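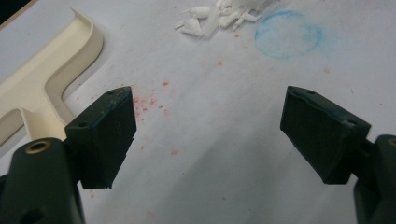 The Drarnville Open Bench is a public demonstration of robot handling held at the Plesik workshop in Drarnville. It began as a way for a small automation firm to show its neighbors what the noise was, and has since become a fixture of the town's fall calendar, in the sense that people in Drarnville know when it is and plan their parking accordingly. Visitors are invited to watch gripping tools pick up, sort and put down small objects, and, at certain benches, to work the tools themselves.

The event should not be confused with the Drarnville Trade Fair, which is larger, charges admission and has better coffee.

Background

Plesik was founded as a repair shop for packaging machines. Its move into grippers followed a contract with Rothe, a maker of molded plastic parts, which wanted its trays emptied and its scrap sorted by something that would not call in sick. The first tool built for the job was too heavy to lift anything but itself. The second worked, and versions of it were still in use when the workshop first opened its doors to the public.

The idea of an open day came from Gudrun Oltmanns, then head of the workshop, after a resident wrote to the local paper to ask whether the building was making weapons. Oltmanns replied in the same paper that it was making a machine that could pick up a bottle cap about half the time, and that anyone who felt threatened by this was welcome to come and look. A respectable crowd did. Several of them stayed until the machine had picked up a bottle cap, a wait that Oltmanns later described in the workshop newsletter as "long enough to make friends."

Format

The open day is built on benches. Each bench is a table with a task, a tool and a member of staff, who is expected to explain the task and to keep sleeves out of the tool. Visitors move between them in any order they like, although a route is printed on the back of the program and followed by almost no one except engineers.

Most benches have a plain white top, a choice that dates from the first open day and has been regretted at every one since. White was picked so that small parts would show up clearly. So does everything else. Spots, rings, dust and chips of plastic build up over the course of a season, and the wipe-down the evening before the event has a mixed record. A proposal to repaint the tables gray was put forward by Hauke Wiegand, who ran the sorting bench for years, and was turned down on the grounds that the cameras had been set up for white and would have to be set up again. Wiegand has brought it up annually.

The usual tasks are:

Tray clearing, in which parts are lifted out of a molded tray and set down beside it.
Scrap sorting, in which fragments are moved from one heap to another heap, to mild applause.
The peg bench, where a peg is put into a hole.
The visitor bench, where a peg is put near a hole.

The visitor bench

The visitor bench is the most popular part of the day and produces the longest line. A visitor takes hold of a hand-held gripper, a tool with two facing fingers that open and close at the user's command, and attempts the same tasks as the machines. The aim, according to the program, is to show how much the human hand does without being asked. The effect in practice is to show how quickly an adult will blame a tool.

Children tend to do well. They accept the gripper as it is and get on with it. Adults try to improve their grip, then their stance, then the lighting. King-fai Siu, who designed the bench, has written that he can tell a visitor's profession by the third failed attempt: teachers slow down, mechanics ask for a screwdriver, and managers hand the gripper to somebody else and supervise.

Small scraps are harder to pick up than finished parts. A finished part has flat sides, or at least sides whose shape is known in advance. A shard has neither, and will turn, skid or hide under its neighbors when pinched. Siu's guide to the bench recommends approaching a pile from its edge and closing slowly. It also recommends leaving the pile alone until the visitor has managed something larger, advice that is read aloud at the start of each turn and ignored by the end of it.

Fingers and wear

Gripper fingers are treated by the workshop as parts to be used up. They meet the table, the object and each other many times a day, and their edges are the first thing to go. Opinion at Plesik is divided on when a finger should be replaced. Kolbrún Ingvarsson, who took over the tooling side from Oltmanns, holds that a finger is good until it drops things a new one would hold. Jannik Schmieder, who has to order the replacements, holds that this is the same as saying it is good until it is bad, and would like a date.

The matter was put to a test at one open day, with an old pair of fingers and a new pair run side by side on the same tray. Visitors were asked to guess which was which from the results alone. They guessed wrong slightly more often than right, and both Ingvarsson and Schmieder claimed the outcome as support.

The 2020 edition

The open day of 20 September 2020 was held with a reduced program and visits by booked slot. Only 19 people were admitted at a time, a figure reached by dividing the floor area by a number that Schmieder had found in a leaflet and could not afterward find again. The visitor bench ran with a cleaning break between turns. These breaks took longer than the turns themselves, and some visitors reported enjoying them more.

The smaller crowds had one lasting effect. With fewer people at each bench, staff had time to answer questions properly, and the printed explanations that had stood beside the tables were found to be wrong in places. The sign at the tray bench, for example, had for years described a tool that was no longer there. New signs were promised for November and arrived, in keeping with local practice, by the following summer.

Instead

A side event known as Instead is held in the yard behind the workshop for those who have come with somebody else. It was started by Wiegand's sister as a single table with a kettle and a sign reading "Instead," and grew to include cake, a plant swap and a contest in which clothes-pins are used to move dried beans from bowl to bowl. The contest is open to all. Staff from the peg bench entered it as a team on one occasion and were beaten by a group of retired bakers, a result that is recorded in the workshop newsletter in very small type.

Reception

Local coverage of the open day has been friendly and brief. The paper's standard report runs to two paragraphs, of which the second concerns parking. Letters from residents have been more detailed. Praise is usually given to the patience of the staff and to the fact that the machines are shown at their normal work, misses included. Complaints have dealt with the line for the visitor bench, the lack of chairs, and the commentary over the loudspeaker, which one writer compared to golf with less happening.

Within the firm, the day is credited with bringing in apprentices. Two of the people now running benches first came as schoolchildren. One of them still holds the visitor record for tray clearing, and the tray in question hangs on the office wall with a label giving the time, which Schmieder disputes.

See also

Drarnville Trade Fair
Gripper (tool)
Rothe tray dispute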